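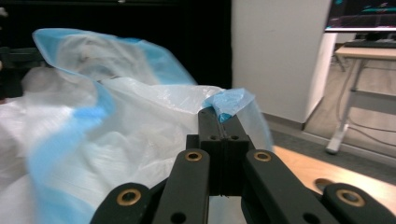
Page 10

Standholm Hand Gripper, kit version
Listed under: Grippers and hand tools
Build notes by Jhair Huaranga. Last updated 31 May 2021

The Standholm is a two-finger gripper you carry in your hand and build on a kitchen table. I've been working on it since December with Struan Jardine, who drew the linkage, and we now sell it as a kit from the shared shop at Pacheco. It's the tool I wanted when I started building a home arm and had no clue what fingers to put on the end of it. You can try a grip by hand first, find out what your fingers are bad at, and only then bother with motors.

Thin plastic is my favorite test! A bag with a crinkled corner gives the fingers almost nothing to push against, and the film folds wherever it likes. In the photo the closed fingers have a little blue corner of a white bag pinched between them, with the corner standing up over the tips. If your seam is uneven, this is where you'll find out. Blocks and cups will forgive you for a lot; bag film won't.

What's in the kit

Finger pair, left and right
Inner and outer linkage arms
Brass bushings for the pivots
Pivot pins and clips
Handle shell with trigger
Return springs, 2 (one soft, one firm)
Bag of screws, with spares

All the black parts are matte plastic. We tried a glossy finish on an early set and it looked great for a day, then showed every thumbprint in the shop. The brass bushings sit at the upper ends of the arms and they are the one thing I'd never go back on. Before we had them the pivots ran plastic on pin, and the fingers got sloppy enough that you could twist them with your thumb.

Building it

Set aside an evening. My first one took three hours, and a good part of that was hunting for a clip on the carpet, so work over a tray.

Press the bushings in before anything else. A bench vise with a scrap of wood on each jaw works well. Go slowly and keep them square — a bushing that goes in crooked will bind later and you'll blame the spring. Fit the inner arms next, then the outer links, and leave every screw a quarter turn loose until the whole thing opens and closes freely. Then tighten from the fingers down.

Hold the closed fingers up to a lamp. You want a thin, even line all the way along. If you see light at the tips, swap the left and right arms before you reach for a file. I have filed a perfectly good finger for no reason and I still feel bad about it.

Which spring?

Start with the soft one. It handles paper, film and cloth, and it's easier on your hand over a long session. The firm spring is better for heavier stuff like a full water bottle or a small hammer. Changing over takes two screws. Koson builders, the trigger is the same as on your older handle, so your springs will fit too.

Putting it on an arm

The handle comes off and the finger assembly bolts to the Wumix wrist plate. The plate is sold separately and so is the servo. We have this running on Struan's arm now and it's a joy to watch, although our cable routing is ugly and I won't be publishing it until it's better. If you've come up with something neat, please send it in!

Known problems

The trigger squeaks on some sets. A dab of dry lube cures it. Don't use oil, it creeps down to the fingertips.

Early manuals show the long and short pins swapped in step 3. The drawing is wrong, the text next to it is right.

Spare parts

Every part can be ordered by itself, including single clips. Write to the shop with the part name and which side you need, left or right as seen with the fingertips pointing away from you.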